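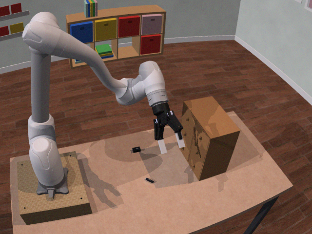 Good afternoon. The purpose of this talk is to report how Latuheru compared two arm controllers on a single drawer task, and to set out what the results mean for groups that must choose between them. All trials were run in simulation. The arm, the two-finger parallel gripper and the upright wooden cabinet were held constant, and only the controller was exchanged. Small black objects on the tabletop remained in the layout, as they oblige the planner to keep the fingers clear on the way to the drawers.

(Pause. Confirm that the back rows can read the screen.)

The two controllers are Tranoditz, which follows a planned path and corrects position at fixed intervals, and Drorkosura, which adjusts stiffness at the wrist during the approach. Each was given 2000 attempts under the same lighting and with the same camera settings. Tuning was frozen on June 25, 2022, and no parameter was changed after that date.

The approach to the knobs deserves particular attention. They are small, and they stand in two columns, so a gripper arriving from the side of the far column has little room for error. State plainly that most of the disagreement between the controllers arose in the last stretch before contact.
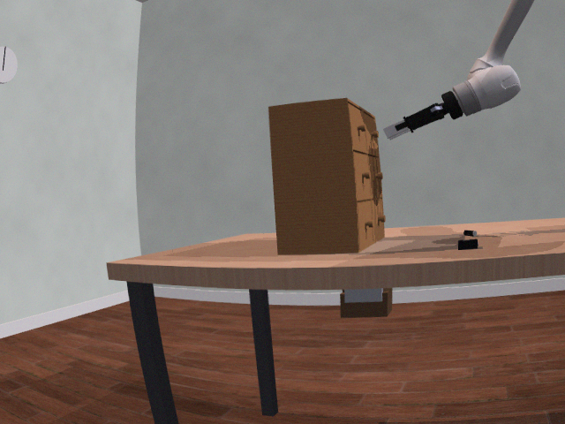

Results

Tranoditz failed to complete the task in 172 attempts. Drorkosura failed in 147. The difference is modest and should be presented as such. Failures were sorted into 4 classes: missed knob, slip during the pull, collision with the cabinet, and time limit exceeded.

Missed knobs made up the largest class for Tranoditz. Drorkosura reached the knob more often but was slower to settle, and its time limit failures were higher as a result.
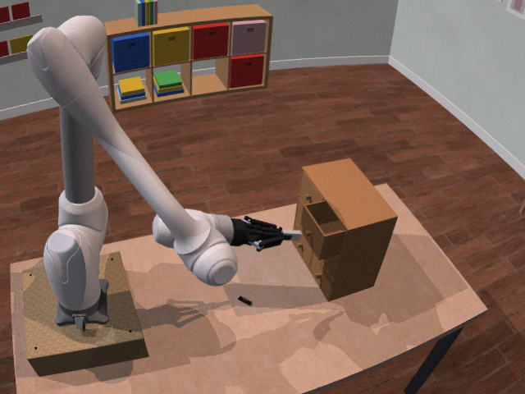 An attempt was scored as complete only when the drawer had passed the set opening distance and the arm had reported no fault. Partial openings were recorded separately and are listed in the Plurdale handout.

(If asked about hardware: physical trials are planned for January. No figures are available, and none should be estimated from the podium.)

Questions on the scoring rules may be taken now. Questions on licensing should be sent to the Plurdale project office.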